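Home Notebook Materials Courses Archive Contact

Curkbridge Basketry Workshop
Bench notebook, July
Subject: soaking of brown willow, second trial, with notes on oval bases

Entry opened 8:40 a.m.

The purpose of the present trial is to establish whether the soaking period for brown willow may be shortened when the rods are intended for oval work. The workshop's standing instruction calls for a long soak in the outdoor trough. That instruction was written for thick stakes and for the old trough, and it has been applied to every grade of rod ever since. Several members of staff have reported that the finer rods come out with the bark slipping, and that the finished siding scuffs under the rapping iron.

The material is a single bundle supplied by Tosotach, cut last winter and stored under cover. The bundle was sorted by length and then by butt thickness. After the broken and badly kinked pieces were set aside, 289 rods remained. They were divided between the long tank, which staff know as Altura, and the short tank, known as Min. Both tanks were filled from the rain barrel. Tap water was not used, as the first trial left a chalky film on the bark and no useful comparison of color could be made.

A rod is considered ready when it can be wrapped around the thumb at its middle without cracking and without the bark lifting. It is recognized that this test depends upon the person carrying it out. The same person should therefore test both tanks.
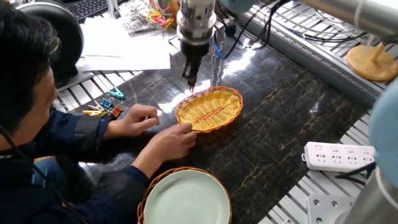
Shallow oval tray, yellow weave with orange rim and center band.

The rods in Altura were left for the full period in the standing instruction. The rods in Min were withdrawn after 16 hours and wrapped in damp sacking to mellow. It should be noted for future trials that the sacking had dried out along one side where it lay against the wall, and the rods on that side were set apart and not used. The fault was in the wrapping. The next batch should be turned at midday, or moved to the cold room altogether.

Results on the fine rods were clear. The short soak with mellowing gave a rod that bent cleanly at the butt and kept its bark through a complete round of pairing. The long soak gave a softer rod, easier on the hands, but the bark bruised at nearly every stroke. For the thick rods the position was reversed. Short-soaked stakes cracked at the prick-up, and the practice base had to be restaked from one end.

A further observation concerns smell. The water in Altura had turned brown and slightly sour by the end. This does no harm to the rods, but the tank must be scrubbed before white willow is put into it, and the scrubbing brush has gone missing again. A replacement has been requested.
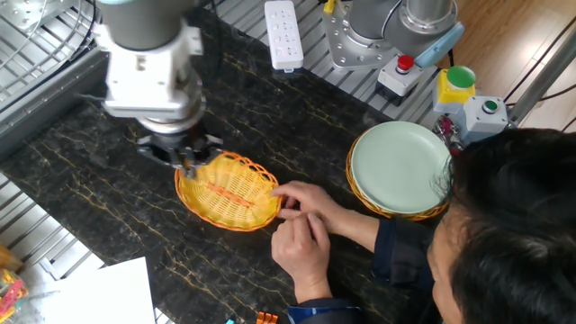
Oval bases give more difficulty than round ones, and the difficulty begins with the spacing of the cross sticks. If the sticks are bunched toward the middle, the ends of the oval are left weak and the base twists as it grows. Twist may be corrected in part by changing the direction of the weave, pairing with one set of weavers and reverse pairing with another. The depth of the sides should be settled at the same stage, with the intended contents in mind. A round plate set inside a round basket, as the pale green one is to the right of the yellow tray, rests with its edge above the rim, and a student who wishes a basket to hold a plate of that kind should measure the plate first. The workshop has no standing rule on depth for shallow ovals. One should be drafted before the autumn course.

For the practice base, the sticks were slit with the bodkin and threaded in the usual way. Two rods were used for the opening tie. The tie held well with short-soaked rods and slipped with long-soaked rods, which was unexpected. It may be that the wetter bark allows the tie to slide before it has dried and gripped. The observation is recorded without a conclusion, as the number of bases made was small.

Drying was carried out on the slatted shelf. All bases were weighted with a board to keep them flat. The long-soaked bases loosened more as they dried, and gaps had opened beside the sticks by the time the board was lifted. This agrees with the first trial. A rod that has taken up more water has more to lose, and the weave must be packed down a second time once it has dried. 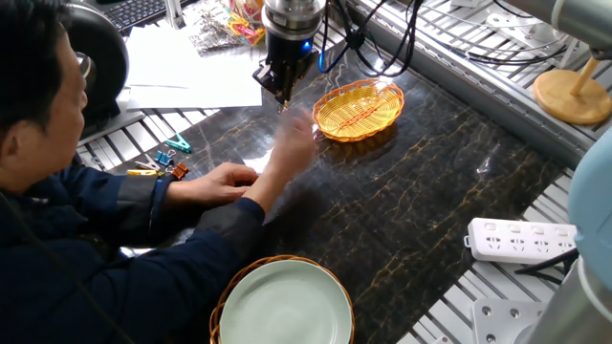
Borders were left until last. The plan was to compare a simple three-rod border with a plait, using the same grade of rod on both. The three-rod border was finished without incident. The plait consumed more material than had been set aside and was completed with rods from the spare pile, so the comparison is weakened. Students often ask why a willow border does not come out with the shine they have seen on other baskets. The yellow-orange oval on the marble surface has a glossy rim of that kind, but it is plastic, and brown willow will not match it. The bark gives a dull, slightly waxy finish that improves with handling. Varnish is not recommended. It yellows, and it flakes at the bends where the border takes the most wear.

The following changes to the standing instruction are proposed. Fine rods should have the short soak, followed by mellowing in sacking that is wetted on both sides. Thick stakes should remain on the long soak. Mixed bundles must be sorted before they enter either tank, and 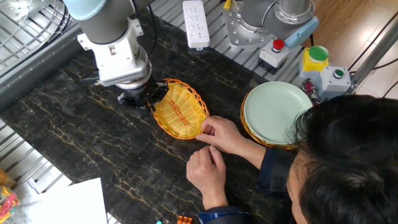 the grade should be written on a tag tied to the butt end, in pencil, as ink runs. Tags from the first trial were unreadable by the second morning, and part of that trial was lost on account of it.

Water use was also recorded. Filling both tanks drew 2000 liters from the rain barrels and the reserve, and the reserve is now low. Unless there is rain, the next trial will use Min only.

Outstanding items:
 - scrub Altura and refit the drain plug
 - order sacking
 - repeat the opening tie on long-soaked rods, with more bases
 - draft the depth rule for shallow ovals
 - return the borrowed bodkin to the teaching bench

Entry closed 4:15 p.m. The remaining short-soaked rods are in the cold room and should be used by tomorrow evening. They will not keep longer in this weather, and willow which has been soaked a second time becomes greasy.

Comments (3)

benchtwo wrote:
The brush is behind the boiler. I have also had the tie slip on wet rods and now leave them out in the shed for an hour first. It helps a little.

ovalbase wrote:
Was the plait a three-pair or a four-pair? We run short on every four-pair border, even with extra set aside.

Curkbridge notebook replied:
Four-pair. The entry should have stated this. Thank you for the information on the brush.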